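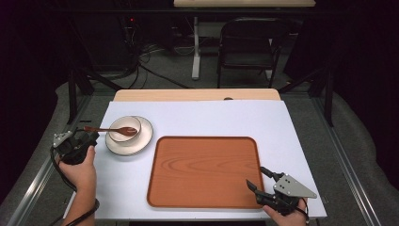 Incidencia 3810
Producto: cafetera de goteo programable Rarard, con jarra térmica
Abierta por: Berenice Arriaga
Atiende: Hemi Quinlan, soporte de Nanbridge
Estado: resuelta

Mensaje inicial, 18 de junio de 2025

¡Hola! Antes de nada, me encanta esta cafetera. La tengo programada para que arranque antes que yo y despertarme con ese olor es una maravilla. Pero lleva unos días que empieza el ciclo, echa un par de tazas de agua, se para y enciende el piloto naranja con el código E2. Si la apago y la vuelvo a encender, sigue un ratito y otra vez lo mismo. El café que llega a la jarra sale riquísimo, eso sí, pero escaso.

Lo que ya he probado:
Cambiar de enchufe (sin regleta, directa a la pared).
Quitar el filtro permanente y usar uno de papel.
Llenar el depósito solo hasta la mitad.
Borrar el programa y hacerla en manual.

Nada de eso cambia el resultado. El manual que venía en la caja llega hasta E1, así que me quedé con las ganas de saber qué es E2.

Respuesta de Hemi Quinlan

¡Hola, Berenice! Qué bien explicado, me ahorras media lista de preguntas. E2 es un aviso de caudal: el sensor nota que pasa menos agua de la que espera y la placa corta la resistencia. Lo tenemos en el manual nuevo, que te adjunto en PDF (página 57, la tabla completa de códigos).

Dime tres cosas, por favor:
1. ¿Qué agua usas, del grifo o filtrada?
2. ¿Cuándo fue la última descalcificación?
3. El número de versión que sale al mantener pulsados Hora y Minuto a la vez.

Berenice Arriaga

Del grifo, y la de aquí es durísima, deja la tetera blanca en nada. Descalcificación... una, en primavera, con vinagre. La versión pone 382. ¡No tenía ni idea de que existía ese menú, qué chulo!

Hemi Quinlan

Perfecto, la 382 es la última, por ahí no hay nada que actualizar. Vamos con una descalcificación larga, que es distinta del ciclo normal:

Vacía la jarra y saca el filtro.
Llena el depósito hasta la marca de ocho tazas con agua y el sobre de ácido cítrico.
Mantén pulsado Limpieza hasta que parpadee dos veces.
Cuando pare sola, déjala reposar media hora y pulsa Inicio.
Al terminar, dos depósitos completos de agua limpia.

Si vuelve a saltar E2 a mitad del proceso, no la desenchufes. Pulsa Inicio y que continúe.
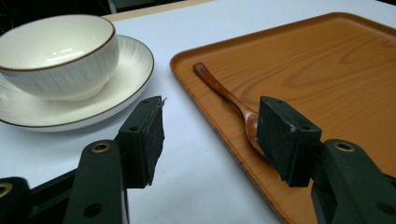

Berenice Arriaga

Hecho. Saltó E2 una vez, le di a Inicio y siguió. ¡Salieron unas escamas blancas tremendas! Después de los dos enjuagues hice una jarra entera sin una sola parada. Estaba tan contenta que invité a la vecina.

Pero esta mañana, con el programador, otra vez E2 en la sexta taza. Mucho mejor que antes, aunque todavía no está fina.

Hemi Quinlan

¡Vamos muy bien! De la segunda taza a la sexta es una mejora enorme. Le he pasado el caso a Lorraine Prendergast, de taller, que conoce este modelo de memoria. Te copio su nota:

"Si mejora con el cítrico pero recae, mirad la rejilla de entrada, en el fondo del depósito. Es una pieza redonda que sale con un cuarto de vuelta a la izquierda. Las escamas que se sueltan arriba se quedan ahí. Cepillo de dientes viejo, agua templada, y al montarla tiene que hacer clic."

Berenice Arriaga

¡Era eso! La rejilla estaba casi tapada. La cepillé, la puse (el clic se oye perfectamente) y llevo cuatro jarras seguidas, dos de ellas programadas, todas completas. Dadle las gracias a Lorraine de mi parte, por favor. Una duda: ¿cada cuánto conviene hacer la limpieza larga con esta agua?

Hemi Quinlan

¡Qué alegría! Con agua dura, una al mes, y la rejilla cada vez que hagas la limpieza. Mejor cítrico que vinagre, que tarda más en enjuagarse y deja olor en la junta. Te envío una rejilla de repuesto sin coste.

Nota interna: Ngaio Mudgway añadirá la limpieza de la rejilla a la ficha de E2. Pendiente de revisar la guía rápida impresa, que sigue terminando en E1.

Incidencia cerrada con la conformidad de la clienta.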